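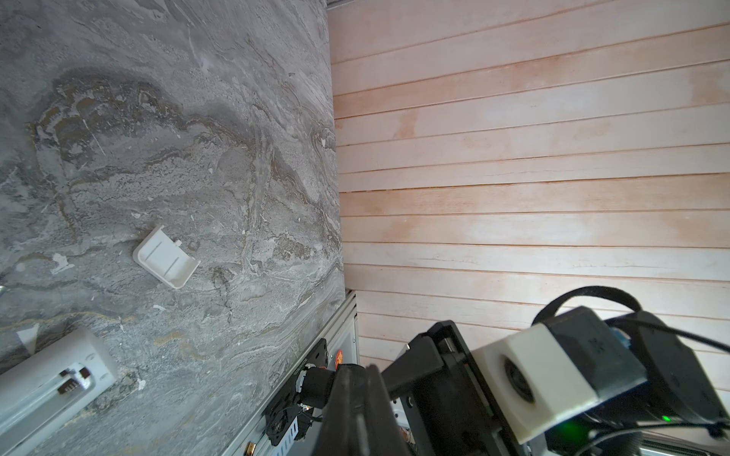 Ticket 2198: Heat pump in upstairs apartment shuts off overnight
Opened by: Lotte Cuypers
Site: Staltside, Liretville
Opened: September 2020
Status: Resolved, keeping an eye on it

Lotte Cuypers wrote:
Hello all, and thank you for picking this up so fast! The Skikura unit in the upstairs apartment keeps going off in the small hours. My tenant sets it to 70 before bed, it runs beautifully all evening, and then she wakes up to a cold bedroom and the little green light blinking on the wall unit. She presses the power button and it comes right back as if nothing happened. This has been five nights out of the last seven, so I don't think it's her imagination (she's a very steady sort of person, and she has been keeping notes for me). I've washed the filters and had a look outside for leaves. What should I try next?

Clyde Oyelaran wrote:
Hi Lotte, good to hear from you again, and please thank your tenant for the notes, they're a real help. Before we send anybody up those stairs, could you try a few things for me?

1. Check whether a sleep or off timer is set. A small clock symbol on the remote's display means there is one.
2. Take both batteries out of the remote, leave them out for five minutes, and put in a fresh pair. That clears any timer on this model.
3. Turn the unit off at the breaker for ten minutes, then back on.
4. Let it run overnight and write down the time if it stops. 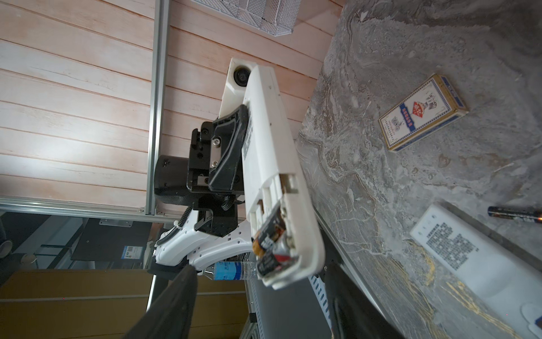
Step 2: remote with the back cover off and the upper battery partly lifted out.

Lotte Cuypers wrote:
All done, Clyde. There was no clock symbol that either of us could find, and we both looked with our glasses on. New batteries went in and the breaker was off for a good quarter of an hour because I got talking on the landing. It still stopped, at ten past three this time.

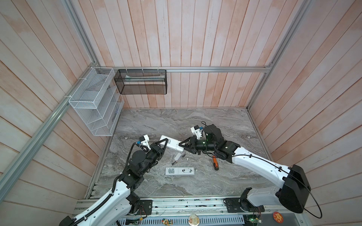
I should also mention that the bathroom floor heating was put in over the summer by Ifor Gethin, and it comes on by itself at three. Could the two be on the same circuit? I'd hate to send you off in the wrong direction, but it seemed too close to leave out.

Clyde Oyelaran wrote:
Lotte, I'm so glad you brought that up. I've passed it to Maja Kozłowski, who can come by tomorrow after lunch.

Maja Kozłowski wrote:
Visited today. Floor heating and heat pump were sharing a breaker. Moved the floor heating to its own, tightened a loose neutral, and ran both together for an hour with no trouble. Invoice 272 to follow.

Lotte Cuypers wrote:
Three nights now and it hasn't stopped once! Please leave this open until October if that's allowed, just until we've had some properly cold weather.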